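Week six of the comeback

Slept badly, woke up at the hour when only bakers and new parents are supposed to be awake, and decided that if I was going to be up anyway I might as well be virtuous about it. Shoes on by 5:30. The left one still has the orthotic in it that Usha Subramaniam made me promise to wear, and I have kept the promise in the sense that it is in the shoe.

The plan on the fridge said 40 minutes easy. My easy is now a pace at which I was passed by a man carrying a ladder. He said good morning. I couldn't spare the air to say it back, so I raised one hand like a minor royal and took the hill by the reservoir at what I'll call a stately walk.

Knee was fine going out, grumbly coming home. Usha says grumbly is allowed and sharp is not. I have spent a lot of this spring lying on the rug deciding which adjective I am.

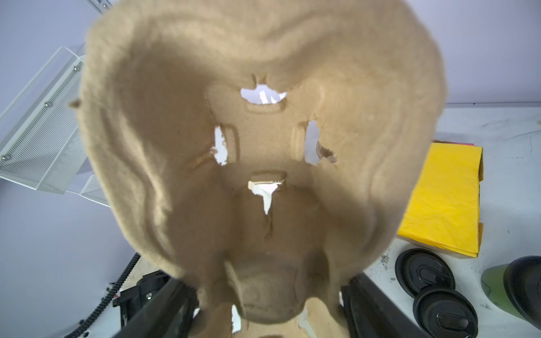 Later, with ice

Did the band exercises in front of the TV. Clamshells, bridges, the sideways crab walk that frightens the dog. I bought the Purkano bands on Marisol's say-so, and the green one has already rolled up my thigh and taken some hair with it. She says I'm supposed to wear long pants. She might have led with that.

Marisol is up to 200 squats a day, for reasons she can't explain, and texts me the total every night. I sent back a thumbs-up and a picture of my ice pack. Breakfast was eggs, lunch was the rest of the eggs, and the 600 calories I supposedly burned were returned to me in full by a muffin at my desk.

Looked at the club page to see if the Van Dusen loop was still on for the end of June. It is. 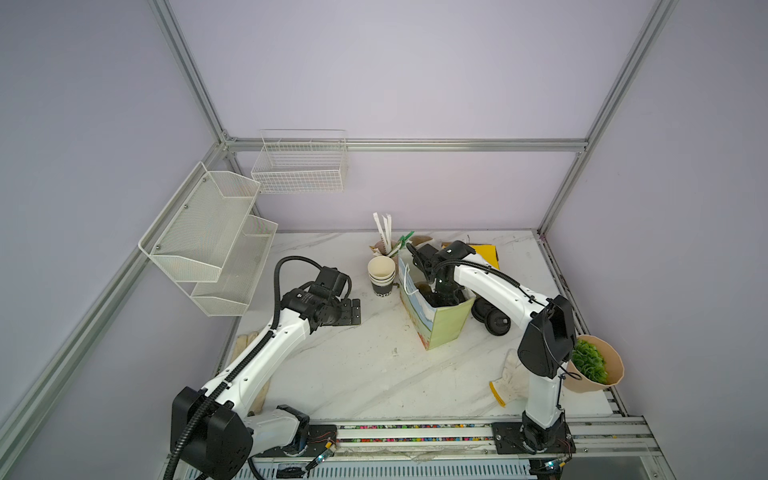
Rodis Road Runners, Beginners and Returners Group

Meet at the Van Dusen lot, 6 a.m. sharp. Two laps, walk breaks encouraged. Bring water. Leader: Hollis Begay.

I have been a "returner" three times now, so I may be the most experienced member they have. Hollis emailed to ask whether I'd run at the back and keep the stragglers company. It was kindly put. I wrote that I'd be honored, and that they'd find me there regardless.

Mortimer Whitfield is coming too, with the watch that talks. Last time it told him his recovery was "unproductive" in front of everybody and he sulked through the whole second lap. I've turned the sound off on mine, along with the buzzing, the badges and the thing that tells me to stand up.
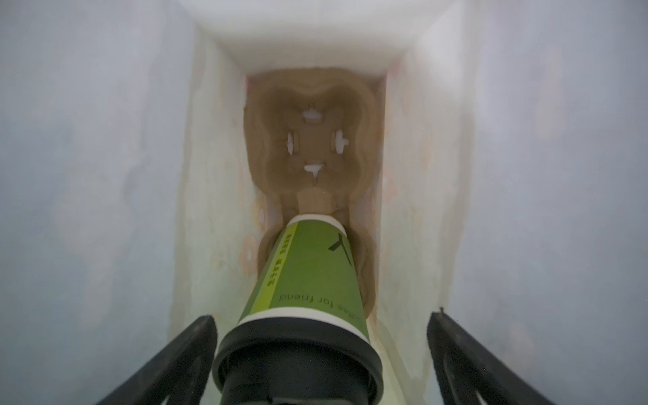

Alaric wants me to try the climbing gym instead, on the grounds that it's kinder to knees. He has a guest pass to Climberg and has been waving it at me since winter. I told him I'd go after the loop. Heights make my palms sweat, and I gather palms are most of the sport.

Knee at bedtime: grumbly, left side only, better after the ice. Tomorrow is a rest day, and I have laid out my clothes for it. Must wash the other running socks and answer Marisol, who is now asking whether lunges count as squats.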